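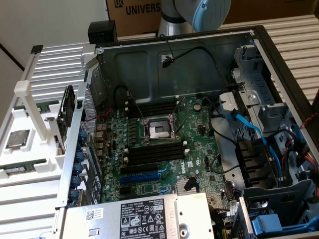 TALLER / HARDWARE

El zócalo abierto

Recuperar una torre de sobremesa de segunda mano exige más inspección que destornillador. Repaso al orden de trabajo de un taller que vive de placas ajenas

Por Iolo Kemeys
Abril de 2023

Una torre Dell tumbada sobre un costado, sin panel lateral y sin procesador, es el punto de partida de buena parte del trabajo en Pletel, taller dedicado a reacondicionar equipos de oficina. La placa verde queda en horizontal, el zócalo mira al techo con la palanca y el marco de retención levantados, y la zona de contactos está al descubierto. En ese estado el equipo es más vulnerable que en cualquier otro momento de su vida útil.

«Con el zócalo abierto no se deja nada encima de la caja, ni un destornillador ni un tornillo», explica Ffion Kneath, responsable técnica del taller. Un tornillo M3 que cae desde cinco centímetros basta para doblar una fila de contactos. Enderezarlos es posible con lupa y aguja, pero el resultado se considera provisional y la placa pasa a otra categoría de venta.

Pletel recibe lotes cerrados de oficinas que renuevan su parque informático. El último, entregado en febrero, constaba de 53 torres. El procesador suele llegar retirado, igual que la memoria, y el comprador paga en realidad por la caja, la placa, la fuente y el disipador. La rentabilidad del lote depende de cuántas de esas piezas superan la inspección a la primera.

Posición de trabajo

La torre se tumba con la placa hacia arriba por dos motivos. El peso del disipador deja de trabajar en voladizo sobre la placa, y la fuerza de inserción de los módulos se transmite en vertical hacia la bandeja metálica, que la absorbe sin flexión apreciable. Con la caja de pie, la mano tiende a empujar en diagonal y el módulo entra primero por un extremo.

El cable de red se desconecta antes de abrir. Después se mantiene pulsado el botón de encendido durante 5 segundos para descargar los condensadores de la fuente hasta donde lo permite el circuito. La fuente no se abre en ningún caso. Su etiqueta de características se lee y se anota: potencia total, corriente por línea y referencia de la pieza. En los equipos de marca esta anotación tiene importancia, porque el conector de alimentación no siempre sigue la distribución ATX habitual y una fuente genérica puede no servir sin adaptador.

Inspección del zócalo

Kneath trabaja con una luz rasante colocada a baja altura. Iluminada desde un lado, una matriz de contactos en buen estado devuelve un brillo regular; un contacto desviado aparece como un punto más claro o más oscuro que sus vecinos. La revisión se repite desde un segundo ángulo, girando la lámpara y dejando quieta la caja. No se sopla con la boca. El polvo se retira con una pera de goma, y los restos de pasta térmica en el marco, con un bastoncillo de espuma apenas humedecido en alcohol isopropílico. El algodón deja fibras que se enganchan y está excluido de esta fase.

Si el procesador no va a instalarse en la misma sesión, se coloca la tapa protectora y se baja la palanca. La tapa de plástico es la pieza más barata del proceso y la que más se pierde. En el taller se guardan todas en un cajón, clasificadas por zócalo.

Memoria y ranuras

En la placa de la imagen, los zócalos DIMM se reparten en dos bancos, uno a cada lado del procesador. La disposición acorta y equilibra las pistas, pero obliga a consultar el manual antes de poblarlos: el orden no es intuitivo y una distribución incorrecta puede reducir el número de canales activos o impedir el arranque.

El procedimiento de Pletel comienza con un solo módulo en la posición que el fabricante indica como primera. Se enciende, se comprueba que la placa lo reconoce y se añaden los demás. Las pestañas blancas de los extremos deben cerrar por sí mismas al presionar el módulo. Una pestaña que necesita ayuda indica suciedad en la ranura o una muesca mal alineada.

Con las ranuras de expansión se procede de modo parecido. Se revisan los contactos interiores, se inserta una tarjeta gráfica de prueba y se verifica la velocidad negociada del enlace. Las fijaciones azules de las tarjetas se accionan una a una. Son piezas de uso escaso que pasan años sin moverse, y el plástico envejecido se parte con facilidad cuando se fuerza en frío.

La pila

La pila de botón se sustituye siempre, sin medirla. Una medición en vacío puede arrojar una tensión correcta en una celda casi agotada, y el tiempo empleado en comprobarla cuesta más que el recambio. El taller las compra en cajas de 500 unidades. La retirada de la pila sirve además para borrar la configuración heredada de la BIOS, aunque no elimina las contraseñas en todos los modelos empresariales; algunos requieren un puente específico en la placa.

Disipador y pasta

La base del disipador se limpia hasta que el paño sale sin color. El compuesto que emplea Kneath es de la marca Pusano, de viscosidad media, aplicado en una sola porción central. El apriete se hace en cruz, con media vuelta por tornillo en la primera pasada. Apretar un tornillo hasta el fondo antes de presentar los otros tres inclina la base y deja una cuña de pasta que ninguna corrección posterior elimina del todo.

El cableado se recoge al final. Los conectores sueltos que cuelgan del chasis se identifican por su etiqueta y se fijan lejos de cualquier aspa. Iniciar la prueba con un conector sin identificar es, según el registro interno del taller, la causa más frecuente de repetición del trabajo.

Banco de pruebas

El equipo terminado se somete a una carga sostenida con registro de temperaturas y, después, a un ciclo completo de comprobación de memoria. Los resultados se vuelcan en Foden, la hoja de seguimiento que el taller mantiene desde su apertura y que reúne aproximadamente 2.000 fichas. Cada ficha recoge el número de serie de la caja, el estado del zócalo y la referencia de la fuente.

Las torres que fallan se destinan a despiece. Se conservan las fuentes, los disipadores, las fijaciones y las bandejas; la placa defectuosa se guarda si el fallo está localizado y puede servir como donante de conectores. El chasis desnudo va a la chatarra férrica, previa retirada de las etiquetas de inventario.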